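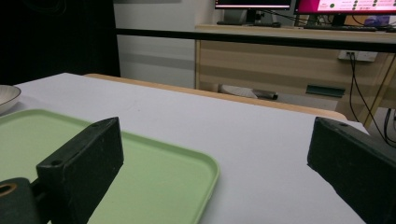 Visit report: tableware and table setting, Misgate
11 November 2023

The visit to Misgate was arranged to look at how tableware is handled and set out in a working room as opposed to a showroom. Our group buys for small canteens and day centers. We had two questions on the agenda: whether trays with a low rim are worth the extra storage, and whether glazed bowls can be stacked on plates without a liner. Gerrit Van Dijk received us and stayed for the full visit.

The site

Misgate occupies the upper floor of a former print works. Access is by stairs or by a goods lift that takes 4 people. Coats and bags are left at the entrance. The floor has three rooms in use: a store, a wash area, and the setting room, where we spent most of our time. Nivero, which supplies part of the tableware, has a sample shelf in the corridor. We did not go through it in detail.

The store holds stock on open racks, arranged by diameter and not by supplier. Gerrit said this was changed in March. Under the earlier arrangement, a Kaufmann bowl and a Nivero plate that belonged together at the table were kept on different racks, and staff walked back and forth to make up a set. With the current arrangement, bowls are on the upper shelves and plates below. Trays stand on edge in a divided rack next to the door.

The setting room

Work is done at a white tabletop with a light wooden edge strip. The wall behind is a pale gray, and the furniture on the far side is light wood with a visible grain. White crockery is hard to judge on a white surface, and several of us remarked that a plate with a dark rim line was much easier to place than a plain one. Gerrit agreed, and said that rim lines are now preferred when stock is replaced.

The trays are pale green and rectangular, with rounded corners and a raised rim. The rim is low enough to reach over comfortably. Rounded corners are easier to wipe out than square ones. They do cost some usable area, and a large plate and a bowl will not always fit side by side. Misgate's practice is to put the bowl on the tray and the plate directly on the table. 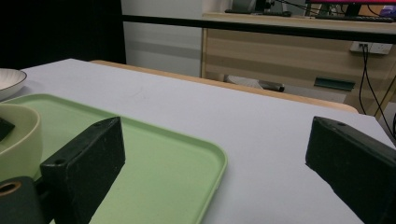 Do the trays need a non-slip mat under the bowl?

Only when a tray is going to be carried. For setting and clearing at the table, Misgate uses the tray bare, and the mats are kept with the serving carts.

We then went through the order of work. The tray is placed first, square to the table edge. The bowl follows, then the plate. Items are held by the outside of the rim. Gerrit asks new staff not to put a thumb inside a bowl, for hygiene and also to keep prints off the glaze. Clearing is done in the reverse order, with bowls taken to the wash area first. A complete place takes 20 seconds to set at an ordinary pace.

Redeo, the company that maintains the wash line, has recommended a longer drying interval for pieces with a deep foot ring. Misgate follows the recommendation for bowls but has not extended it to plates. One member of our group asked whether water marks were a problem on darker glazes. They are, according to Gerrit, and the usual remedy is to dry by hand with a lint-free cloth before the pieces are shelved.

Bowls on plates

The second question on our agenda took up the rest of the session. The combination we looked at most closely was a sage-green ceramic bowl on a round white plate. The plate has a thin dark brown line along the edge and fine gray streaks that radiate across the surface. The bowl is glazed smooth and glossy, a little lighter at the rim than lower down the wall. Gloss of this kind picks up every ceiling light, which is worth remembering when checking for chips. Tilt the piece before passing it.

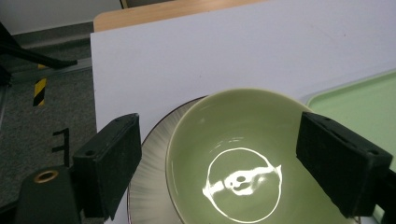
Green glazed bowl resting on a white plate with a brown rim line.

Misgate does not use a liner between bowl and plate at the table. For storage the answer is different: bowls and plates are kept apart, and bowls are nested no more than 3 high, with a paper disk between them. Gerrit considers unglazed foot rings the main cause of surface wear on plates. He showed us how to check a foot ring with a fingertip and how to take down a rough spot with a fine abrasive pad.

Points for our own purchasing

Low-rim trays are suitable for our day centers, provided the storage rack is divided. Plates with a dark rim line should be requested in the next round of samples. Paper disks are to be costed against felt. The foot ring check can be added to our goods-in sheet without further training.

The Nivero price list and the dimensions of the tray rack have been requested and will be circulated when received.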